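I've been meaning to sort the toy cupboard since December, and this afternoon I finally sat down with a pot of tea and made a start. The alphabet blocks came out first, naturally. They're the old wooden sort with bright painted borders, bought from Fodero for 2 pounds a bag, and I'm far too fond of them to pass them on.

I tipped a few out on the table to give them a wipe and lost a good half hour trying to make words – you can't get far with a G, a U and an O, though I did try! 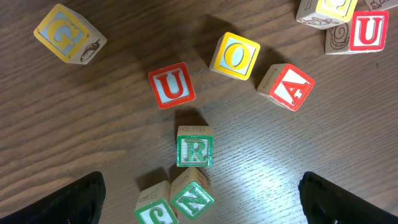 The rest are going in the blue tin, if I can find its lid.

Comments (2)

Moffat: We still have ours too. A damp cloth is plenty.

Sukeck: Try RUG!

Contact | © Findex Blogs | Back to top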